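Out and About > Visits > Workshops and Makers
Filed under: Days out, small trades
Reading time: 2 minutes

The Jirnley comb works opened its doors on 17 August 2026, and 16 of us went round in the morning. Filippos Karamanlidis met us at the gate and took us straight to the finishing room, where combs are checked before they go into boxes. Each bench has a mesh pot for the combs.

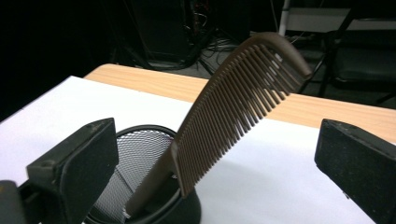 Photo: Eirini Mavromatis

The brown comb is plastic, with fine teeth and a long flat handle. Filippos said the firm makes 306 of this pattern in a shift - fewer in August, when half the staff are away. Checking is done by eye under a lamp, on a white table so that a bent tooth shows up.

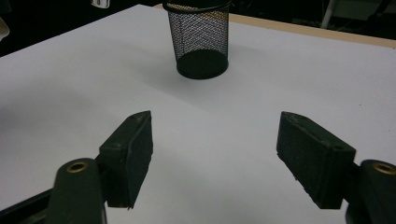 Mesh pot on the white table.

We were allowed to handle the seconds. A comb is held by its lower end and turned slowly, and the teeth should look even all the way to the rounded tip. 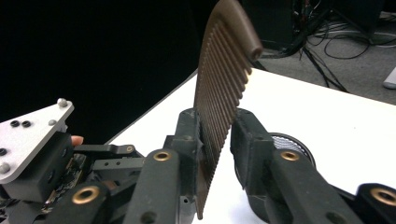

The other fault they look for is a rough edge on the spine, found with a thumb. Those go back to be polished - the wheel was off on the day, so we only heard about it. Tea was in the canteen, and the shop sold combs by the box of 60.

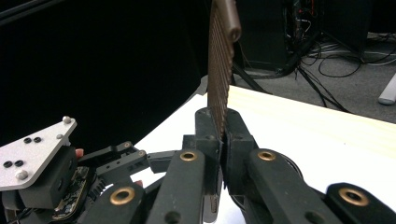

How long does the tour take?
Allow an hour and a half, with the shop at the end. Booking is by telephone, and the yard has room to park.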